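Visit report: the chair-moving arm at Selent, Skoltalberg
Posted 2020-02-23

Selent opens its workshop in Skoltalberg to outside visitors twice a year, in winter and in July. I went to the winter one. Most of the programme was slides and a walk past the machining area, and I have left that out. What follows covers one machine, the arm used for moving office chairs, with notes on how it is set up, what is checked on it and when, and a finger change carried out during the afternoon.

The job

The arm takes hold of a chair, pulls or turns it to a marked place, lets go and backs off. Selent wants this for rearranging meeting rooms overnight. Chairs are awkward work for an arm. The weight is off to one side of the grip, the feet may roll or drag depending on the type, and the parts that are easy to reach are usually curved, padded or loosely fixed. The armrest is the preferred grip point on chairs that have one. The top edge of the backrest comes next. The seat is not used, as foam lets the fingers sink and the contact reading drifts while the pad settles.

The routine running on the day was a turn and a short pull. The approach is made from the side of the chair at low speed, the fingers close to a set force, and the controller waits before any motion starts. If the force has fallen by the end of the wait, the fingers open and the grip is tried again a little further along the armrest. After a second failure the arm withdraws and raises a fault.

Setting up

The arm is homed against a hard stop at the start of each working day. It is then sent to a check pose above a steel pin fixed to a bench, and the gap between tool centre and pin is measured with a feeler gauge. The limit is 2 mm. Anything over that and the base is re-levelled before the joint offsets are touched. Selent were firm on the order. In the early months the offsets were adjusted first, which hid a loose base clamp for several weeks and left a set of stored poses that all had to be taught again.

Grip force for armrests is set at 25 N. The figure was found by trial on the chair types in the building. Lower settings let the armrest slip when the chair was turned on a rough patch of floor, and higher ones marked the softer plastics. The value is kept with the chair type in the job file, and an operator can lower it from the pendant but not raise it. Raising it requires the file to be edited and reloaded, and the edit is logged.

Job files are handled by a package called Imden. I had not come across it before. It is a plain editor with a version history, and it will not load a file whose tool number does not match the tool reported by the gripper. That sounds minor, but the tool number also carries the finger length, and a wrong length puts the tips into the side of the chair.

The fingers

The gripper is fitted with fingers from Onuoha, chosen over Selent's own earlier set, which were machined in one piece and had to be replaced whole. On the present type the contact pad is a separate part, held by screws from the back. Pads are inspected at 2000 grips and changed at 3000 whatever their state. The grip count is kept by the controller and does not reset when the power is off. It does have to be reset by hand after a pad change, and forgetting to do so is the commonest entry in the fault book.

Pads wear at the outer edge first. The armrests on many chairs slope, so the fingers meet them at a slight angle and the outer edge takes the load before the rest. Some wear of this kind is accepted. A pad is rejected early if the edge has rounded far enough to show in profile against a straight edge, or if there is a cut across the face. Glazing is dealt with by a light rub with abrasive cloth, followed by a wipe and a full set of test closures on a block with a load cell in it.

The change I watched went as follows. The arm was sent to the service pose, with the gripper low and pointing away from the desk. Drive power was isolated and the isolator locked. The old pads came off without trouble apart from one screw, which had been put in with too much thread lock and needed a warm iron held against the head. The seats were cleaned, the new pads fitted and the screws brought up in stages with a torque driver. Power was restored, the fingers were closed empty to find the new zero, and the count was reset. The whole change was quicker than the paperwork for it.

One point of detail. The empty close must be done slowly. A fast close on new pads compresses them and gives a false zero, and every force after that reads low. The procedure says slow, but the pendant offers both speeds on the same screen with the fast one at the top. I was told that the screen will be altered.

Cables

Most of the downtime in the fault book comes from cables. The external cable leaves the side of the arm and is carried in a free loop so that the joint can turn without pulling it. Too little slack loads the connector at the far reach. Too much and the loop catches on the chair or on nearby furniture. The present length was settled by driving the arm slowly through every stored pose and adjusting at the worst one.

The check is weekly and done by hand. The cable is felt along its length for flat spots, the jacket is looked at near the exit, and the connector is given a light pull. Any clamp that has moved is put back to its paint mark. Selent used to tie the cable to the links at closer intervals and stopped when they found that the ties concentrated the bending in short lengths. The failures moved to those places and came sooner.

Screws on the joint covers are also on the weekly list. They are checked for seating by eye, then with the driver at the lower torque setting. Covers come off only when there is a reason to look inside.

The test floor

Testing is done on a finished floor in a room with normal furniture. Selent's earlier trials were on painted concrete, and the pull forces recorded there were of little use on wood. A chair foot crossing plank seams gives a series of small jolts which reach the wrist, and the slip check had been taking these for a lost grip. The cure was a longer filter on the force signal during motion, with the short one kept for the wait before it.
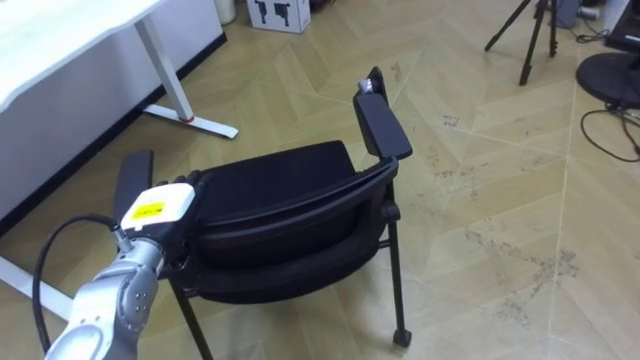 One visitor objected that a longer filter must also delay the response to a real slip, and asked how far a chair could travel before the arm noticed. The answer given was that the travel speed had been lowered at the same time, so the distance had not grown, though the cycle had become slower. The visitor was not satisfied with that and said the filter ought to be switched by floor type. Selent agreed that it could be done in Imden and said they had not tried it. They would prefer one setting that works everywhere, as an operator who picks the wrong floor will get either false faults or a late stop, and there is no check in the software for which floor the base is standing on.

I lean towards the visitor's view. The chair type is already selected per job, and a floor entry beside it would add very little.

Spares and records

Spares held on site are pads, pad screws, one complete set of fingers, the external cable and a pair of connectors. There is no spare wrist. A wrist fault means sending the arm away, and it happened once last year after a chair leg caught under a desk foot during a pull. The stored paths now keep clear of desk feet, and the pull force limit has been cut.

The fault book is a paper one and is kept with the pendant. Each entry has the grip count, the fault code, what was done and initials. I looked through several months of it. The entries after the pad system was changed are noticeably shorter. The count is missing from some of them, mostly on days when the pads had just been replaced.

The next open day is in July. By then the pendant screen should have been changed, and Selent intend to show chairs without armrests, gripped by the backrest. Visitors should bring safety shoes. The pairs lent out at the door run small.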